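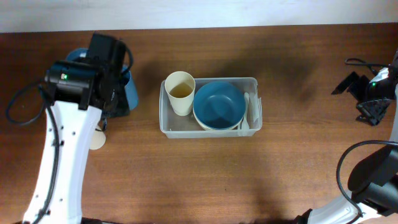 Cozinha do dia a dia: notas da aula 5
Molhos de frigideira e massas rápidas

Pessoal, seguem as notas que prometi. Passei a limpo o que estava no quadro e juntei umas coisas que ficaram por dizer, porque me perdi a falar de cebolas e quando olhei para o relógio já estavam todos a arrumar os aventais. Quem faltou consegue acompanhar por aqui, mas leiam primeiro as notas da aula 3 (refogados), senão metade disto fica no ar.

O que é um molho de frigideira

É o molho que se faz na mesma frigideira onde se cozinhou a carne, o peixe ou os legumes, aproveitando aquilo que ficou agarrado ao fundo. Os franceses chamam-lhe fond, eu chamo-lhe o castanhinho, e já vi que a turma adotou o nome. É sabor concentrado: açúcares e proteínas que tostaram. Se estiver castanho, ótimo. Se estiver preto, deitem fora, lavem a frigideira e comecem o molho de novo com uma noz de manteiga limpa. O amargo do queimado não sai com nada, nem com natas, nem com açúcar, nem com reza.

A frigideira deve ser de inox ou de ferro. Nas antiaderentes o castanhinho quase não se forma, que é precisamente para isso que elas servem. Se só tiverem antiaderente em casa, façam a receita na mesma, fica mais suave. Ponham um pouco de pasta de tomate ou uma anchova a derreter no azeite e compensa bastante.

A ordem das coisas

Cozinhem a carne e tirem-na para um prato. Não a tapem muito bem, que a crosta amolece. Se houver gordura a mais na frigideira, escorram e deixem mais ou menos uma colher de sopa.

Baixem o lume. Entra a chalota ou a cebola picada muito fina, com uma pitada de sal. Um ou dois minutos, só até amolecer. O alho vem depois da cebola, sempre depois! Já tivemos esta conversa na aula 3 e vamos tê-la outra vez na aula 6, eu sei.

Agora o líquido: vinho, caldo, sidra, sumo de laranja, até água da massa. Sobe o lume, e com a colher de pau vão raspando o fundo enquanto ferve. É a parte mais bonita do processo, aquilo solta-se tudo em segundos e a cozinha cheira a domingo em casa da avó.

Deixem reduzir para metade. Como é que se sabe que é metade? Olhem para a marca que o líquido deixou na parede da frigideira quando entrou. Outra maneira: passem a colher pelo fundo, e se o caminho demorar um bocadinho a fechar está pronto.

Fora do lume, a manteiga fria, em cubos, mexendo sempre. É ela que dá o brilho e que engrossa. Se a puserem com o molho a ferver, separa e ficam com uma poça de gordura em cima de um caldo triste. Aconteceu ao Octavio na bancada da janela e resolveu-se: uma colher de água fria, lume desligado, mexer com energia. Nem sempre resulta, mas tentem antes de desistir.

O sal só no fim. O molho reduziu, portanto o sal que lá estava concentrou. Provem, depois decidam. E um pouco de ácido (limão, vinagre, mostarda) quando parecer que falta qualquer coisa e não sabem o quê. Quase sempre é isso.

Perguntas que surgiram na aula

A Tahira perguntou se o vinho tem mesmo de ser bom. Tem de ser bebível. Não precisa de ser caro, mas se cheira a vinagre no copo vai cheirar a vinagre no prato. Para quem não usa álcool, e há várias pessoas na turma que não usam, a minha combinação preferida é caldo de legumes com uma colher de chá de vinagre de maçã. O sumo de uva branca também funciona, só que é doce, portanto puxem mais pelo ácido no fim.

O Tùng quis saber se pode usar molho de peixe em vez de sal. Pode e deve! Umas gotas, antes da manteiga. Ele experimentou com os cogumelos e foi, para mim, a melhor frigideira do dia. Acho que vou passar a fazer assim em casa.

Alguém lá atrás perguntou por caldos em cubo. Uso, não tenho vergonha nenhuma. Dissolvam meio cubo no dobro da água que diz a embalagem e não ponham mais sal até provar. Se reduzirem um caldo de cubo feito à força normal, fica intragável.

Receita 1: Massa com salsicha fresca, funcho e espinafres
Para 3 pessoas com fome

Massa curta, 300 g (penne, orecchiette, o que houver)
Salsicha fresca, 350 g, sem a pele
Uma cebola pequena
Dois dentes de alho
Uma colher de chá de sementes de funcho
Malagueta seca, a gosto
Vinho branco ou caldo, 100 ml
Espinafres, uns bons punhados
Manteiga fria, 50 g
Raspa e sumo de meio limão
Queijo curado ralado

Ponham a água ao lume antes de tudo o resto. É ela que manda no tempo desta receita, e se começarem pela salsicha vão ficar vinte minutos a olhar para uma panela.

Com a frigideira bem quente e um fio de azeite, desfaçam a salsicha em bocados irregulares e deixem-na quieta. Quieta mesmo! A tentação é mexer, eu vi-vos a mexer. Só quando o lado de baixo estiver castanho é que se vira. Quando estiver tudo dourado, tirem para um prato.

Cebola, sal, dois minutos. Alho, funcho e malagueta, meio minuto. Vinho, raspar, reduzir. Entretanto a massa já está na água e sai quando lhe faltarem dois minutos para o que diz o pacote. Guardem uma chávena da água antes de escorrer (ponham a chávena dentro do escorredor, que é o truque da minha mãe para não se esquecer, e assim não há maneira de verter a panela sem dar com ela).

Massa para dentro da frigideira, salsicha de volta, meia chávena de água da massa e lume forte. Vão mexendo até o líquido começar a agarrar. Espinafres, que murcham num instante. Lume desligado, manteiga, limão, queijo. Se ficar pegajoso, mais água. Se ficar aguado, mais um minuto de lume, mas isso antes da manteiga, claro.

Variações que funcionam: couve-galega cortada fininha em vez de espinafres (entra mais cedo, com o vinho), grão-de-bico em vez de salsicha, bem seco e tostado até estalar. A Tae-yang fez com tofu esfarelado e molho de soja e repetiu o prato.

Receita 2: Frango com mostarda e sidra
Para 2 pessoas

Quatro coxas desossadas, com pele
Uma chalota grande
Sidra seca, 150 ml
Uma colher de sopa de mostarda de grão
Duas colheres de sopa de natas
Tomilho

Sequem muito bem o frango com papel. Sal dos dois lados. Frigideira fria, sem gordura nenhuma, pele para baixo, e só depois lume médio. Parece errado, eu sei, foi a parte que levantou mais sobrancelhas. A gordura da pele derrete devagar e a pele fica estaladiça sem queimar. Contem com 11 minutos deste lado e mais 5 do outro, mas espreitem, porque os fogões são todos diferentes e os da escola são uns exagerados. Se tiverem termómetro, procurem 75 graus na parte mais grossa.

Tirem o frango com a pele para cima. Escorram quase toda a gordura e guardem-na num frasco, no frigorífico, para as batatas assadas. Chalota, tomilho, sidra, raspar e reduzir a metade. Natas e mostarda com o lume no mínimo. Provem. Sirvam o molho por baixo do frango e não por cima, depois de tanto trabalho com a pele!

Acompanha com arroz branco, puré, ou pão torrado e mais nada, que é o meu jantar de fevereiro por excelência.

Para organizar a cozinha quando o tempo é curto

O molho de frigideira é rápido mas não espera por ninguém. Quando o líquido entra, já não há tempo para picar a salsa. Portanto: tudo cortado e medido antes de acender o lume, em tacinhas ou numa tábua grande em montinhos, pela ordem em que vai entrar. O Hammad pôs tudo em chávenas de café alinhadas da esquerda para a direita e foi o primeiro a acabar, com nove minutos de avanço sobre a bancada ao lado.

Molhos feitos com manteiga não gostam de ser reaquecidos. Se sobrar, aqueçam muito devagar com uma colher de água e mexam. No micro-ondas separa de certeza. Se quiserem adiantar trabalho, façam tudo até à redução, guardem assim no frigorífico (aguenta 3 dias) e deixem a manteiga para a hora de servir.

Trabalho para casa

Escolham uma das duas receitas e façam-na com uma troca à vossa escolha: outro líquido, outra proteína ou outro ácido. Apontem o que trocaram, quanto tempo levou a reduzir e o que fariam diferente. Meia página chega. Aceito papel com nódoas, até prefiro.

E tragam para a próxima aula uma faca de casa, a que usam mais, mesmo que esteja cega. Embrulhem-na num pano e prendam com um elástico, por favor. Vamos começar pela afiação, depois caldos: um de legumes, um de galinha e, se houver tempo, um de espinhas de peixe. Vou ver se arranjo as espinhas no mercado de manhã cedo, não prometo. Quem tiver cascas de cebola e talos de salsa guardados no congelador pode trazer.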